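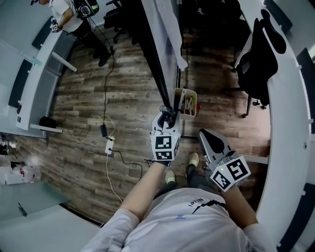
Head view, both grippers, pen holder on the floor

[Print] [E-mail this message]
Monday, Lalit Yadav
Last updated: February

Nélida, quick one – reran the alignment with marker poses only, no head view. 247 demos in, 119 kept after the filter. Replay error is lower but the left hand still drifts on long reaches. Not sure its the clock offset.

Nélida Pereyra wrote:
> Does the Idlow filter drop whole demos or just
> the bad segments? 119 sounds harsh to me.

Whole demos, for now. Segments next. The gripper view has plenty of room behind the marker block, so background features shoud be enough to check drift against.

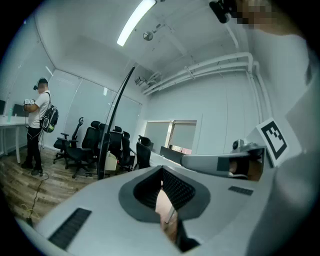

To do before the next run
- segment filter
- redo left offset – Severin has the script

Lalit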